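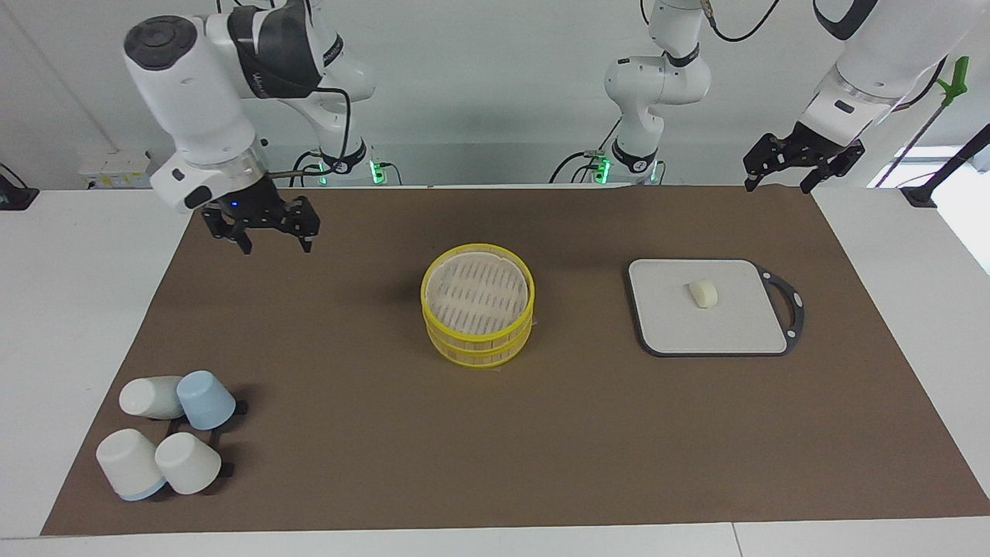 *A white robot arm over a brown mat, with a small blue light showing above the gripper.*

# Your Clanbridge telly and streaming questions

Welcome! We've pulled together the things people ask us most often when they're moving from a dish or a cable box to watching over broadband. If your question isn't covered, the phone line is open every day except Sunday, and Jaruwan Inthanon and her team will happily have a chat.

## Do I need to keep my old set-top box?

No, you don't, and plenty of our customers are very glad to get the shelf back. Clanbridge runs as an app on most newer televisions, and if yours is getting on a bit we can post you a Hemmin stick, a little thing that plugs into the HDMI socket round the back. Do hang on to your old box until your previous provider tells you what they'd like done with it, as some of them charge if it isn't returned.

## How fast does my broadband need to be?

For one television in high definition, 5 Mbps is enough. If there are several of you watching different things in different rooms (and in our house there always are!), you'll be much more comfortable with 40 Mbps or above. You can test your speed from the Settings page in the app. Try it in the evening, when the neighbours are all online too, and try it in the room where the telly lives.

## How many people can watch at once?

Three screens at the same time on the Standard plan and six on the Family plan. They can all be showing different channels, or the same one if you can't agree on a sofa. A paused screen still counts, so if you get the "too many screens" message, have a look for a tablet left sleeping in somebody's bedroom.

## What happens to my recordings?

Anything saved on your old box stays on your old box, I'm afraid, and we can't copy it across. New recordings are kept online in your Clistent library, and you can watch them on any device you've signed in on. Series recording works much as you'd expect: press the heart next to a programme and every new episode will be saved for you.

## Will I still get my local channels?

Usually, yes. Pop your postcode into the channel checker before you sign up and it'll show you the full list for your address. A few regional channels come through an aerial only, and the checker marks those with a small "A". If you already have an aerial, leave it plugged in and you can swap between the two with the Source button on your remote.

## Why is the football behind my neighbour's?

Live pictures sent over broadband take a little longer to arrive than those sent by satellite, so you may well hear a cheer through the wall before you see the goal. Choosing "Low delay" in the picture menu narrows the gap, though the picture may go a touch soft if your connection is struggling.

## Can I cancel whenever I like?

You can. Our plans run month by month, and you'll keep watching until the end of the month you've paid for. Go to Account, then Plan, then Leave. If you'd only like a break, choose Pause instead, and your recordings will be waiting when you come back.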